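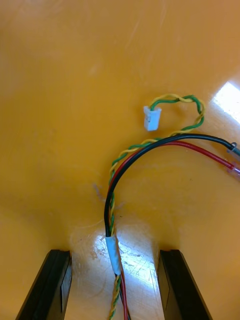 Tape the bundle before you teach the pose. I've been saying this to anyone who will stand still long enough, and I'm going to say it here at more length than it deserves, so get a coffee.

We have a small cell at Katum that everyone calls Kalora (the name came with the first project folder and stuck). One arm, two black fingers, a wrist camera, a bench with a glossy orange-yellow top on one side and a white one on the other. It picks up wire bundles and offers them to motor boards. On paper it's the simplest thing we own, and it eats more of my week than the big machine next door.

My opinion, after a couple of years with it, is that most of what gets called tuning in a cell like that is housekeeping that somebody skipped. You can spend a whole afternoon nudging a grasp point back and forth, and the wires will still have a mind of their own. A red strand and a black strand and a twisted yellow and green pair all want to go different ways the second you let go of them. Put one band of white tape around the three of them and suddenly there's a thing to hold! It's the cheapest fixture in the building. I know people who would sooner write a new vision routine, and I've been one of them.

So here's how I set it up now. Tape goes on by hand, at the same distance from the white connector every time, measured against a mark on a stick. The loose ends keep their clear sleeves until the last possible moment. The bundle gets laid down with slack in it, never stretched straight, and then I leave it alone and go look at the fingers. I wipe the inner faces, check the edges for nicks, close them on a strip of paper and tug. If the paper slides out, I don't run. The whole routine takes me 14 minutes, and I've been told more than once that 14 minutes is too long for a cell that size. Fine. I once ran it 1698 cycles without doing any of it, just to see, and I spent the following morning picking up dropped bundles and writing apologetic notes in the log.

Then there's the bench top. I love a shiny surface in a kitchen. Under a wrist camera it's a nuisance, all glare and scratches, and every scratch shows up bright when the light comes in low. I'd swap the orange top for something dull tomorrow. What I won't do is let anyone blame the camera for it, which was the official explanation for most of last September. Move the lamp first. Wipe the fluff off. Then come and talk to me about exposure.

The board side is where I get really stubborn. Once there's a bright metal part standing next to the work, the camera gets the board twice, once directly and once smeared along the chrome, and the approach path has to be planned with that in mind. I like to park the wires well off to one side, bring the fingers in low, and go slow enough that I can get a hand to the stop button without spilling anything. 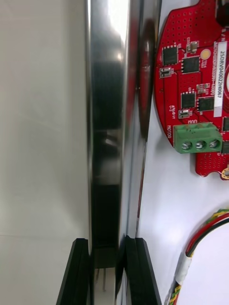

Just label everything and let the arm get on with it, one reader wrote to me after my last column, and went on to say that a board with MOTOR and UVW printed right on it ought to be foolproof, that a three-position terminal leaves very little room for argument, and that I was making a craft out of a chore.

I've thought about that one a lot, mostly while driving. And I agree with half of it! Printed markings are wonderful. I wish every board maker put the letters as close to the terminal as they belong, in type a tired person can read. But letters on a board tell you where a wire goes. They don't tell you that the screw was left half open, or that a strand got folded back under the clamp, or that yesterday's tape left the fingers gummy. Somebody still has to look. And a chore that you do the same way every time, in the same order, is about as close to craft as I'm ever going to get, so I'll take it as a compliment.

Where I do give ground is on writing things down. For a long time the setup lived in my head, which is a terrible place to keep a setup. Now there's a card taped inside the cabinet door with 11 steps on it, in pencil. We tried keeping it in Lemma, our maintenance tracker, with photos and sign-offs, and people ticked the boxes from their desks. The pencil card gets thumbprints on it. I trust the thumbprints.

I'd change two of the steps if I were starting over. The tug test should come before the wipe as well as after it, so you find out how bad things had gotten. And the lamp check should be at the top of the card, where a person in a hurry will at least trip over it. I'll rewrite it when the pencil wears off, or when we get the dull bench top I keep asking for, whichever comes first.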